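Is a second-hand office tower really the bargain everyone says it is?

18 Dec 2024

Every few months somebody at work tells me I'm mad to buy a new computer when the old office ones are going for next to nothing. They've read it somewhere. Big companies turn over their fleets, the refurbishers buy them by the pallet, and the rest of us get a solid machine for the price of a decent dinner. I've heard it so often that I decided to look into it properly, and I've come away about half convinced.

My last attempt at saving money was a tower from a reseller called Fosus, back in May. The listing said "fully tested". I don't know what the test was. The fan bearings growled from the first evening and the front audio jack had no sound in it at all. Fosus were polite and slow, and they offered me a refund of part of the postage, which I took, and I've been a bit sour about the whole trade since.

So this time I wanted to see inside before I thought about money. The big-name desktops all look much the same from the front, a black box with a badge, and the front tells you nothing. What you need to know is whether anything can be got at with ordinary hands, and what's missing.

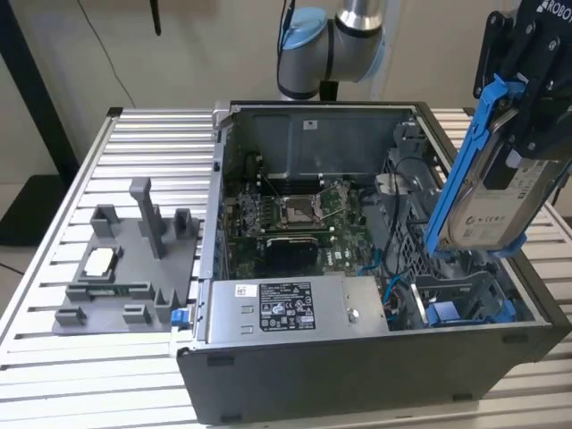
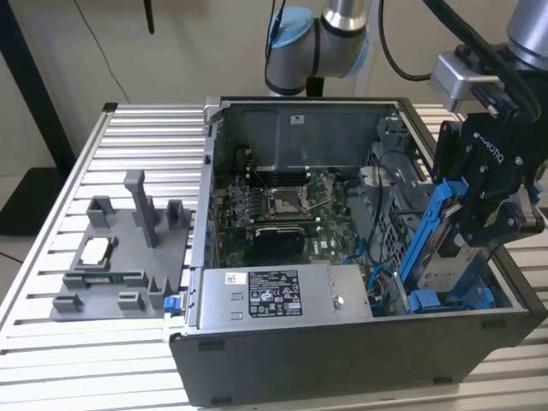
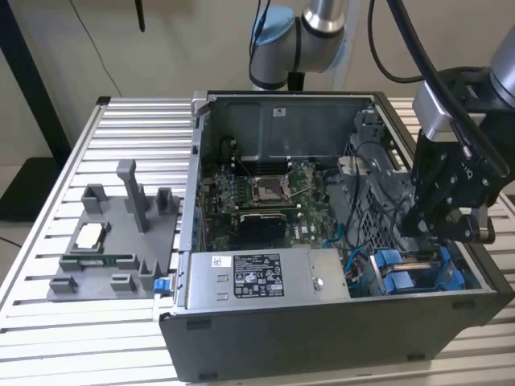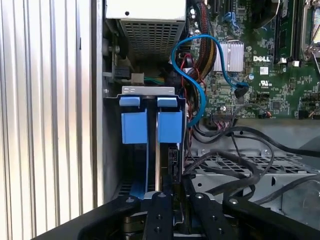
The empty socket is my first grumble, and it's a grumble about the market in general. "Barebones" listings are everywhere now. A tower with no processor gets described as "ready for your upgrade", as if the seller has done you a kindness. You then go looking for a chip the board will accept, and the makers' own boards can be fussy about that, and by the time you've found one and paid the postage you've spent what a complete machine would have cost you in the first place. Also check the pins. A bent one is hard to spot in a listing photo and miserable to fix. I tried once with a mechanical pencil and a magnifying glass and I wouldn't recommend my work to anybody.

The coloured plastic I will give them. Blue for the bits you're meant to pull or press is a sensible idea, and I wish whoever designed my dishwasher had thought of it. Drives in a carrier are a pleasure compared with the four little screws I've spent years dropping into the bottom of cases. My doubts are about the plastic itself. Carriers get old, the clips lose their spring, and if a refurbisher has kept a few back you find the bay empty and a listing for a single spare at a silly price. Proltard wanted more for one caddy than I paid for the drive I meant to put in it. Joler had them cheaper, in the wrong colour for the model, and the reviews were split on whether they fit.

Then there's the power supply. Plenty of people online will say to leave it alone if it works. Fine, but office machines often have a supply in the maker's own shape with the maker's own plugs, so the day it dies you aren't walking into a shop and grabbing the one on special. Ask about that before you ask about memory. Nobody does, me included, until the thing goes bang.

I priced up the whole exercise on the back of an envelope. A complete refurbished tower with a fresh drive and a processor already in it came to 859 dollars from Vasić, who at least put their warranty terms on the same page as the price. A new one from the catalogue, with nothing special in it, was almost 1,000. That is a much smaller gap than I'd been promised over the lunch table. You can do a lot better with a private seller, of course, if your evenings are worth nothing to you and you enjoy meeting strangers in car parks.

The warranty on the refurbished one is 2 years, which beat my expectations, though I've read the small print and "wear items" are excluded. I've written to ask whether a drive is a wear item. No answer yet.

For now the old machine under my desk is still going, growl and all. I've vacuumed the vents and moved it off the carpet, and I'm going to see whether that buys me another winter.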